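Cesto round woven basket, low rim

The Cesto is a round open basket in brown-tan woven wicker for loose fruit, bread rolls and small table items. It is intended for dry indoor use on a table, counter or sideboard. Article group: Roltero tableware, baskets and trays.

Outside diameter is 400 mm at the rim. The weave is closed at the base and runs without a seam up the wall. There are no handles and no lid. The base is flat and stands without feet. Empty weight is 500 g. Baskets are supplied nested, 14 to a carton, with a paper sheet between each pair. Single units ship in a plain sleeve.

The basket is normally placed at the rear of a table setting, with plates and trays in front of it, so that fruit can be taken out and set down without reaching across other items. A round plate and a flat rectangular tray cover most serving layouts. Whole lemons and apples may be placed directly on the weave. Cut fruit should go on a plate or tray.

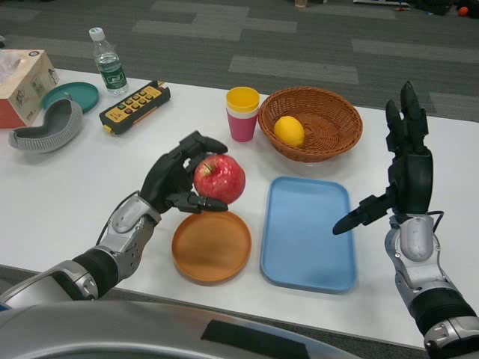
Van Acker, who stock the range, report that a cloth liner is worth ordering with the basket if it will hold bread, as crumbs work into the base and are slow to brush out. They add that for lemons and apples they leave the liner out and turn the basket over once a week to clear it.

The liner is a separate article. It is unbleached cotton, cut to the inside of the Cesto, and closes with a drawcord under the rim. Machine wash at low temperature and dry flat. It does not fit the oval baskets in the same group.

Care: brush out or wipe with a damp cloth. Do not soak. Do not put in a dishwasher or oven. Keep away from radiators and direct sun, which make the cane brittle. Small differences in color and weave between units are normal and are not accepted as grounds for return.

Minimum order is one carton. Pallet quantity is 62 cartons. Replacement liners can be ordered singly through Limport under the same account number as the basket.

Limport Tableware and Catering Supply | Contact | Terms of sale | © Limport | Back to top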